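Two fingers, one wrist camera: Mirjam Goossens on comparing grippers with toy blocks

By Liesbeth Hermans
2023-07-04

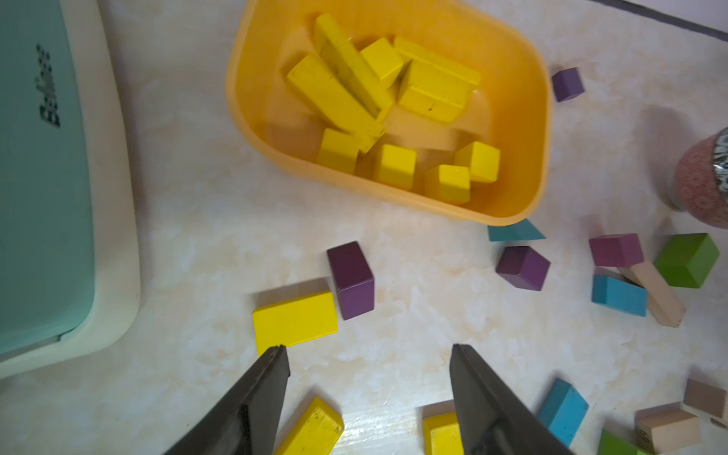 How the comparison started

Mirjam Goossens did not plan to spend most of June sorting toy blocks. She runs the small test room at Pleris in Nellville, where the company tries out arms, grippers and cameras before it recommends any of them to customers. A customer had asked a simple question: would a different gripper pick small parts off a table better than the one they already had?

"I told them I'd look into it and get back to them in a week," Goossens says. "Then I started looking, and I saw that I couldn't answer it from the data sheets. The sheets tell you opening width, force, weight. They don't tell you what happens when a block is lying against another block."

So she set up a comparison between 2 grippers, both with two parallel fingers. One comes from Haugland and has tapered fingers. The other is from Paltero and has wider, flatter ones. They were mounted in turn on the same arm, with the same small camera at the wrist, and run by the same controller. By the end of the month she had logged 2277 pick attempts.

Why blocks

The task is color sorting. Blocks are spread on a table, and the arm has to put the yellow ones in an orange-yellow bin and leave the rest where they are. Goossens chose wooden blocks for a practical reason. They come in cubes, bars and triangular prisms, and each shape causes its own kind of trouble.

"A cube is easy if it's square to the fingers," she says. "Turn it so a corner points at the fingers and it's a different job. A long bar is easy in the middle and bad at the ends, because it swings. The prism I don't even like to talk about."

She could have used metal parts from the customer's own line. She decided against it for the first round because the parts were all one shape and all one color, and she wanted to know where each gripper failed before she knew where it worked.

The yellow blocks in the orange-yellow bin were a deliberate choice as well. The colors are close, and the software has to tell a block from the floor under it. "If I use a black bin, the camera has a nice day and I learn nothing," she says. "Our customer has gray parts in gray trays."

Narrow fingers and wide fingers

On open table, with space on every side of a block, Goossens found little difference between the two. Both grippers picked up single cubes reliably. The differences came when blocks lay close together.

The tapered fingers could get down between two blocks that were almost touching. The wide ones tended to land on top of the neighbor or push it away. In a loose spread that did not matter much. In a jumble, where one block leans on another, it mattered a lot.

"With the wide fingers you see the whole pile move," Goossens says. "You go in for one block and three others shift. Then the plan you made from the last picture is out of date, and the controller has to look again. That costs time, and sometimes the block you wanted has rolled under something."

The wide fingers did better with long bars. There was more surface in contact with the wood, so a bar picked up away from its center stayed level more often. With the tapered fingers, a bar would turn in the grip on the way to the bin and come down at an angle across the blocks that were already there.

I asked whether that counted as a failure.

"For sorting, no. It's in the bin. For packing, yes, because now you have a bar lying across another bar and you've lost the space under it. I scored it both ways and kept the two columns apart. People want one number, and I understand that, but one number would have hidden this."

What the camera sees

The camera took up more of her time than the fingers did. It sits at the wrist and looks down past the gripper, so the fingers are always in the view. Goossens thinks this is a fair trade. She can see the tips and the block together, and there is no guessing about where the hand is compared with the table.

The cost is that the fingers hide things. A block behind the right finger may show only a corner, and the software has to decide whether that corner is a block at all. She had cases where a half-hidden yellow block was never counted and was left behind at the end of a run.

"The tapered fingers hide less, which is an advantage I hadn't written down at the start," she says. "I was thinking of fingers as something that holds. They're also something that blocks your view."

Her first fix was to move the arm to a second viewpoint before each pick. That worked, but it made each cycle slower. Her second fix was to take the extra look only when the software was unsure. She kept that one.

The tabletop gave her trouble too. It is a pale marbled surface, glossy in places, and the reflections caused false edges. Some of the unpainted blocks are close to the table in color. Since those were not supposed to be picked, a missed one did no harm to the score, but it could do harm to the pick next to it. The gripper would come down for a yellow bar and hit a plain block the software did not know was there.

Did she consider changing the table?

"I had a matte sheet ready. I ran one set of 50 picks with it and one set without. With the sheet, the false edges went away. Then I took the sheet off again, because the customer's bench is shiny and they aren't going to change it for me."

Setting the force

Both grippers let the user set a closing force. Goossens began with the maker's default on each and soon left it. On the Haugland, the default was more than the blocks needed, and a cube gripped slightly off center would squirt out sideways. She turned it down in small steps until the cubes stopped jumping, then checked that the bars did not slip.

The Paltero was easier to set and harder to read. It reported that it was holding something even when the fingers had closed on the very edge of a block. "It would tell the controller everything was fine, and the arm would travel over to the bin with nothing," she says. She added a check on finger width after closing. If the fingers are closer together than the narrowest block, the arm goes back and tries again.

She makes the same check on both grippers now, and says she should have done so from the first day. Part of the early Paltero log had to be thrown out and run again because the empty trips had been recorded as good picks. The 2277 attempts do not include those.

Hand-mixed layouts

Every run began with the blocks being mixed by hand. Goossens had thought about using fixed layouts, with each block placed on a printed mark, so that both grippers would face exactly the same table.

"I did it for two days and dropped it," she says. "The layouts I drew were too polite. I was leaving gaps without meaning to. When you just push the blocks around with your hand, you get the bad cases for free."

To keep it fair, she mixed the table before she knew which gripper would be used. A colleague picked the gripper from a list after the blocks were down. It meant changing grippers more often than she would have liked, and each change took a few minutes plus a short calibration. She says the calibration is the step most people would be tempted to skip, and that skipping it once cost her an afternoon of picks that all landed slightly to the left.

What she told the customer

Goossens sent her report at the end of June. It recommends the Haugland for the customer's bench, on the grounds that their parts are short and lie close together. It also says that if they move to longer parts next year, as they have mentioned, they should ask again.

The customer's first reply was to ask whether they could have the tapered fingers on the Paltero body, which they already own. Goossens is looking into it. The bolt pattern is different, so it would need an adapter plate, and a plate makes the hand longer and moves the tips farther from the camera.

"That changes what the camera sees, so I can't just reuse the numbers I have," she says. "I'd have to run at least part of it again."

She has already drawn the plate – two versions of it, one thinner than the other – and expects to have both cut this month. The blocks are staying in the test room until then.

I asked her whether she would do anything differently in a second round. She said she would log the camera pictures from every pick from the start, including the good ones. In the first week she saved only the failures, and when she wanted to compare them with picks that had gone well, she had none to look at.

She would also like more prisms. The set came with only a few, and most of what she knows about them is from watching them slide.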